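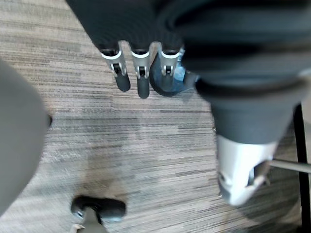 Szabolcs Illés
Jun 2, 2024
A small thread about the quiet corner in our office at Solside. I was asked to look after it until July, so I will write down what I learn. Maybe it helps somebody who has also such a corner.

First, the carpet. It is striped, many grays together, with some brown and beige if you look from close. When we chose it I was against it. I wanted one plain color. Now I must say the stripes are very kind to us. Crumbs and small threads do not show so much, and one tile can be changed alone.

But the same thing is also the danger. Small things disappear in the stripes. I lost a gray button there and I found it only with my foot. So now I look at the floor two times, once standing and once very low, with my cheek almost on the carpet.

Second, bottles. This is the biggest part of the work. People come to the corner to make a phone call, they drink half, and they go back to the desk without the bottle. 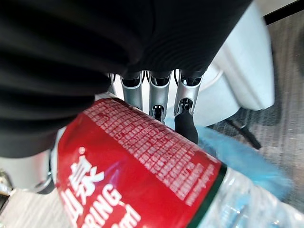
My rule is simple. If there is still water inside, it goes to the plants or to the sink. The cap goes back on the bottle. Then the bottle goes to the bottle crate in the kitchen, not in the corner bin. In the Lostberg office they collect the caps separately, but we do not have a place for this.

Third, the armchair. I like it very much. It is round and deep, and you feel a little hidden in it. I take out the pillow, I clean the seat with a hand brush, also in the gap behind where the crumbs go, and I put the pillow back standing on its corner. This last thing is not necessary. I do it for myself.

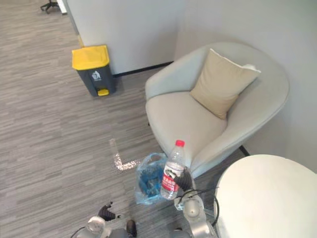 The armchair with its pillow, the yellow-lidded bin next to it and a bit of the round table.

The bin is small, with a pedal, so it gets full quickly. I used to empty it every 9 days. That was too late, I could smell it. Now I do it every 2 days and it is much better.

About bags: I bought a roll from Antunes and the bags were too wide, they hung out under the lid like a skirt. If your bin is small, please measure around the top before you buy. I also wipe the yellow plastic with a damp cloth, both sides. On yellow you see every finger.
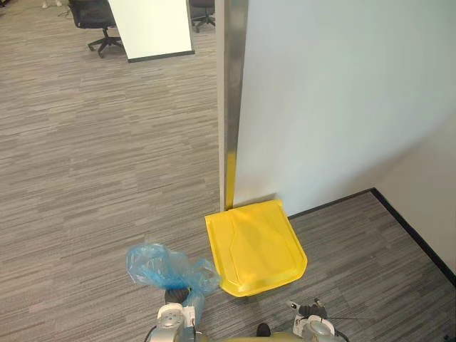

Blue bag and yellow plastic, by the metal post.

The dark strip at the bottom of the wall collects dust too. A dry paintbrush is the best tool for it, an old soft one. Start from the corner and go out.

Next I would like to write about the round table, which has coffee rings that I cannot remove. If somebody has a good method for a white matte top, please tell me. I have tried only soap until now.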